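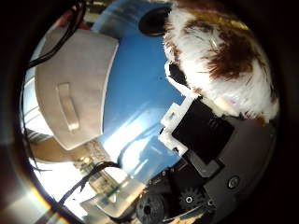
Denise Rudd would have signed up on the first morning if the line hadn't stretched past the bakery, and she still thinks a toy library is the best thing to happen to Sekthorpe since the swimming pool got its roof back.

Plenty of people seem to agree with her. The Sekthorpe Toy Library opened in February in the old shoe store on Haworth Street, and by closing time on 20 June 2024 it had made 2242 loans. For a town this size, with one elementary school and a bus that stops at six, that is a wonderful number, and the best part is that the library is about to get bigger. The empty unit next door has been leased, the connecting door is being opened up, and the whole place will have twice the floor space in time for the start of the school year.

The idea is as simple as borrowing a book. A family joins, picks out up to four toys, takes them home for three weeks and brings them back. There are puzzles, train sets, dress-up clothes, marble runs, baby gyms, board games and a whole wall of stuffed animals, and if something is a hit it can be renewed once before another family gets a turn. Games go out with a slip listing the pieces, and the returns desk checks them against the slip when they come back. (Yes, all the puzzle pieces. It goes faster than you'd think!)

Ilona Gál started the project after moving here from Grermont, where a toy library has been running out of a church basement for years. She had two small children, a small apartment and a closet that would no longer close.

"My son loved every toy for nine days," Gál said. "I kept thinking how happy somebody else's kid would be with it on day ten."

She asked at the school, put a card up in the laundromat and had a garage full of donations within a month. The town put in a grant of $2935, which paid for the shelving, the first months of insurance and a secondhand cash register that sticks when it rains. Everything on the shelves at opening was donated, and most of it still is.

The growth since then has been lovely to watch. Grandparents were the first surprise. Many of them have the kids one weekend a month and don't want a house full of plastic for the other three, so they come in the day before and leave with a bag. Then the home daycares found it, and after them the older kids, who go straight for the strategy games on the back shelf and argue about the rules right there on the carpet. On a wet afternoon you can hardly hear the door chime.

The biggest demand, week in and week out, is for anything with wheels. Ride-on toys have had a waiting list since the second week, and they are also the reason the library ran out of room, as there is no good way to stack a tricycle. The new unit will have a low garage along one wall just for them, plus a play corner where children can try things before they take them home.

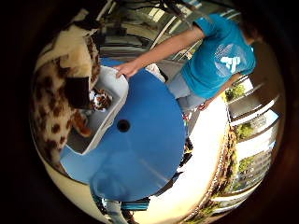
What happens to a toy that comes back damaged?

It goes to the repair shelf, and families aren't charged for normal wear. A toy that can't be fixed is taken apart for its wheels, buttons, battery covers and stuffing, and those go into jars for the next repair.

The repair shelf has turned into an attraction of its own. On the first weekend of each month there is an open mending table, where people sew on ears, swap out batteries and glue the spines of picture books. You can bring your own things too. One man came in with his sister's music box from the 1970s and stayed until closing, and by then he had also rewired a toy cash register and been shown how to do a ladder stitch.

Cleaning is the other question new members ask, and the library takes it seriously. Hard toys are wiped down at the returns desk, soft toys are washed after each loan, and the baby shelf has its own separate bins. Costumes go through the dryer on high. Batteries are tested before anything goes out, so the singing farm will sing in the car. Sorry in advance.

Membership costs $90 a year for a family, and it can be paid monthly. There is a free membership for anyone who needs one – just ask at the desk, there's no form to fill out. Lovadix, the online catalog the library uses, shows what is on the shelf that day and lets members put a toy on hold from home. It works fine on a phone, though the search is fussy about spelling and will not find "xylophone" unless you get it exactly right.

For the expansion, Gál hopes to have 1000 toys ready to borrow when the connecting door opens, and she would love help getting there. Train track, wooden blocks, scooters and games for ages eight and up are at the top of the list. Please hold off on stuffed animals for now. The wall is full, and two large bears are living in the office.

Donations are accepted at the Haworth Street door during opening hours. Games should have all their pieces, or a note saying what's missing. The library will close for one week while the wall is opened up, and loans due that week will be extended automatically. Members will get the exact dates by email.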